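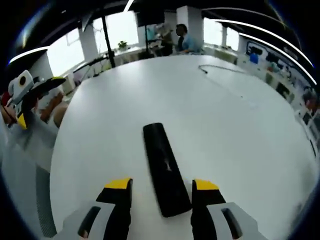
I have been looking for a shared table for our office since May and I finally get why people go on about round ones. No head of the table, no bad seat, no corner to catch your hip on when you're carrying soup! The plain white top is big enough that a thin dark cable can lie loose across the far side and it hardly registers. On my old desk that same cable would have been the whole desk. So this is going to be a long thread about tables and chairs, because I have a lot to say (sorry, feed).

2/ Some background for anyone new. We moved out of the Wogan building in January 2022 with four rectangular desks pushed together in the middle of the room. They never lined up. There was a gap that ate pens, and the legs were exactly where your knees wanted to be.

3/ The thing I love most about a round top is how people drift to it. You put your phone down, you stay for a minute, somebody else pulls up a chair, and now you're having the conversation you were supposed to schedule. We had a meeting room for that at Wogan and it mostly held coats.

4/ Size matters more than I expected. I taped circles on the floor with painter's tape before ordering anything (do this, it's fun). 60 inches felt friendly. 64 was the biggest we could go and still get a chair between the table and the wall. Those four inches don't sound like much but stand inside the tape and you'll feel it!

5/ Finish! Get matte. I will shout about this to anyone. We had a glossy top on trial from Reltska and by ten in the morning it was throwing the windows right back in your eyes. Matte white under strong daylight just goes soft and a little gray on the side away from the light. Lovely to work on.

6/ Yes, white shows everything. Coffee rings, pencil, that orange dust from the good crackers. I keep a damp cloth in the drawer and wipe it at lunch and again before I go home. It takes less time than finding the cloth used to take.

7/ Okay, chairs. I have sat in so many chairs this year. 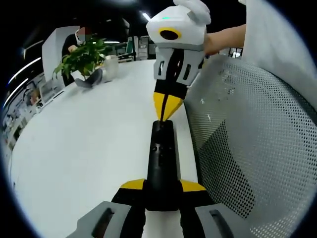

8/ Mesh and perforated backs won me over completely. I used to think they looked a bit like a car part, and then I spent one warm afternoon in a padded chair and one in a chair with little holes all over the back and that was the end of the argument. My shirt has opinions and so do I.

9/ Light gray is a great color for them too. Black chairs around a white table look like punctuation. Gray ones sort of sit back and let the room be bright. If your office has big windows, lean into it!

10/ One small warning about round tables and chairs with arms: check that the arms go under the edge. Ours from Stasmont didn't, by less than an inch, and we had to swap the whole lot. They were very nice on the phone. Still, measure first.

11/ Cables are the part I haven't solved. With a rectangle you shove the power strip against the back edge and forget about it. A circle has no back edge. I've tried a floor box, a hole in the middle, and a clip-on thing that fell off twice. Right now my favorite answer is one cable, out when you need it, coiled up when you don't.

12/ People ask what all this cost. Table, 18 chairs for the whole room, and delivery came to $3,011, and the only reason it's that low is that the chairs were secondhand from an office on Trodosness that was closing a floor. Go look at used ones. Sit in them, lean way back, spin around, listen for clicks.

13/ Next up is lighting, and I've already got painter's tape on the ceiling. If you have a round table at work, tell me where your power comes in. I'm taking all ideas.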